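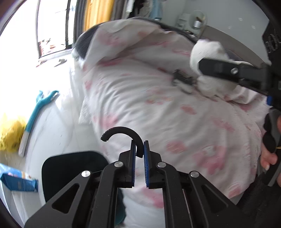

4. Putting the cover on the bed

The Limetti bedcover is printed on one side only. Before you start, please look for the printed flowers and keep this side up.

4.1 Remove everything from the bed: pillows, clothes, small objects. Check also under the old cover.

4.2 Put the folded cover in the middle of the mattress. The sewn label (number 2153) must be at the foot of the bed, on the lower side.

4.3 Open the cover to the left and to the right, then toward the head. Do not pull by one corner only.

4.4 If your bed has a padded end, lift the cover and lay it over the padding. Leave enough cloth so that it can hang freely.

CAUTION: Do not fix the cover to the padded end with pins or clips. They leave holes in the padding, and these holes are not covered by the Corkby guarantee.

4.5 Go to the other side of the bed and make both sides hang to the same height.

4.6 Smooth the creases with your flat hand, from the middle to the hem. A new cover keeps its fold lines for the first 3 nights.

Note: White cloth with pink print shows every crease in daylight. If the creases stay, take the cover off and iron it on the back side, with low heat. Never iron on the printed flowers.

4.7 Wait 5 minutes and look at the hem again. The cloth can slide a little on a smooth blanket. If it slides, repeat step 4.5.

For the Andrade model with buttons, see section 6. Spare hem tape is ordered under part number 865.

Text of this section: Asuka Tsuchiya. Checked by Mwanahawa Kimaro, May 22, 2023.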